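Setting the Table Without Hands

The packing hall at Umen, a tableware and gift company outside Hirkerness, used to start its day at 5:30. It starts at seven now. The first hours belong to three robot arms that take plates, glasses and small boxed goods from trays and set them in cartons. By the time the people arrive, a row of open cartons is waiting to be checked and closed.

Umen ships 711 different items. Before the arms came, a packer handled up to 300 cartons in a shift, most of it reaching, turning and setting down. Wrists and shoulders went first. Several of the longest-serving packers had moved to lighter work in the office before they turned 50, and the company had trouble filling their places.

No one was let go when the arms were installed in April. The union local had asked for that in writing and got it, for two years. What happens after the two years is a regular topic in the break room.

The jobs themselves have changed more than the head count. Four former packers now work in what the company calls the practice room, a quiet office with six screens on the second floor. They build simulated tables, put objects on them and watch an arm try to handle one thing without disturbing the rest. A new task gets 1,000 simulated attempts before it is allowed on the floor. The software, Tidetano, was bought from a small developer and still crashes when two people save at once.

The packers turned out to be good at this work. They knew that a stemmed glass goes over if a sleeve brushes the foot, and that a plate rim chips when something is set down on it at an angle. They had carried that around for years and it had never been written down. The task list upstairs now has 458 entries, most of them in their words.

The pay is one grade higher. Not everyone wanted it. Two people tried the practice room and went back down after a month - they missed the talk on the line and did not like sitting. Those who stayed say their hands hurt less and their eyes hurt more.

In one of the simulated setups, the arm holds a small magenta cube just over a patterned plate, with a wine glass standing on the same table and a book lying flat nearby. 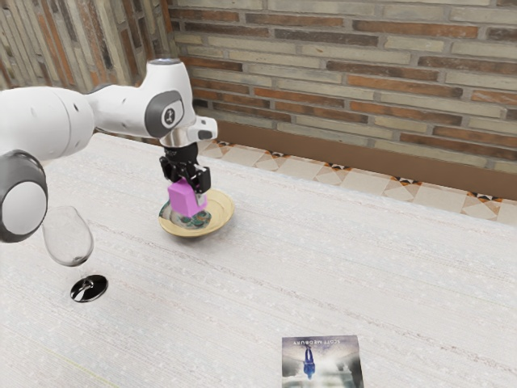

What the Floor Looks Like Now

Downstairs, the people who remain on the line check, close and label. They also step in when an arm stops, and a yellow lamp over each station tells them when. On a good morning it lights a few times an hour. In the weeks before the holidays, with mixed orders and new packaging, it can stay lit for most of a shift, and the old packing benches along the wall are put back into use.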